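Landley school supply program sorts donated calculators ahead of fall term

LANDLEY -- The Landley school supply program has finished checking its donated desk calculators and will hand them to classrooms before the fall term, program coordinator Bülent Dağdelen said in a report dated 7/31/22.

The program received 669 calculators between January and the middle of July. Of those, 472 passed all checks and were cleared for use. Another 190 had faults that can be fixed, most of them dead backup cells or keys that did not return after being pressed. The remaining seven had damaged circuit boards and were sent to the county electronics recycling site.

Most of the units came from offices that closed or moved during the past year. The largest single batch came from Rorkinska, a payroll processing firm that gave up its second floor on Mill Street in the spring. Bullitent, an office furniture reseller, supplied shelving and the sorting tables at no charge.

Desktop models were accepted along with pocket models. According to the report, desktop units are preferred for the bookkeeping and consumer math classes, where students work through long columns of figures and the larger keys cut down on entry errors. Pocket units will go to the middle school.

Checking followed a fixed order. Each calculator was wiped down, then left under a desk lamp for 2 minutes to confirm that the solar cell alone could run the display. The tester then entered a string containing all ten digits and compared the result on the screen with a printed sheet. Memory, percent and square root keys were tested separately where a model had them. Units with a backup cell were tested a second time with the solar panel covered.

Keys were the most common point of failure. Dust under the keycaps accounted for many of the returns to the repair bench, and older units with printed labels showed wear on the 0, the decimal point and the equals key. A calculator with worn labels was passed if the keys worked and the numbers could still be read at arm's length. Units with missing keycaps were set aside for parts.

"We had a long talk about the labels," Dağdelen said. "A student who has to guess which key is the minus sign is going to lose time on every problem. If I could not read it with my glasses off, it went in the repair bin."

Repairs will continue through the fall. The repair bench is short of the small round backup cells used in the older desktop units, and an order is on back order until September. Units that need only a cell will be lent to classrooms with good window light in the meantime -- they run on solar power alone, but they lose stored memory when the light drops.

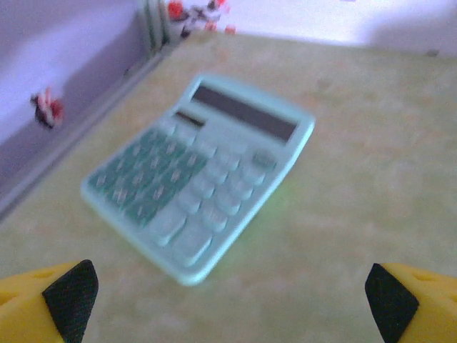

Sorting is by function first and size second. Color is not recorded, though the program did agree to keep calculators of the same model together so that a teacher can give one set of directions to the whole room. Mixed sets caused trouble last year at the high school, where the percent key gave different results on different models and two class periods were spent working out why.

Each cleared unit gets a number on a small label on the underside. The number is entered in a log with the model name, the date of the check and the school it was sent to. Teachers are asked to return faulty units to the school office with a note describing the problem, including which key was pressed and what the screen showed. Notes that say only "broken" took up much of the bench time last year.

Storage trays for the classroom sets were bought from Bravo, a local packaging supplier. The trays are shallow, with a divider between units, and they stack. Calculators are to be stored face up with nothing resting on the keys.

Delivery to the high school is scheduled first, followed by the middle school and the adult learning center. Schools that want to change the size of their order should contact the program office before the trays are packed. Donations of working desktop calculators are still being accepted at the Mill Street drop-off on weekday mornings. Printing calculators that need paper rolls cannot be taken.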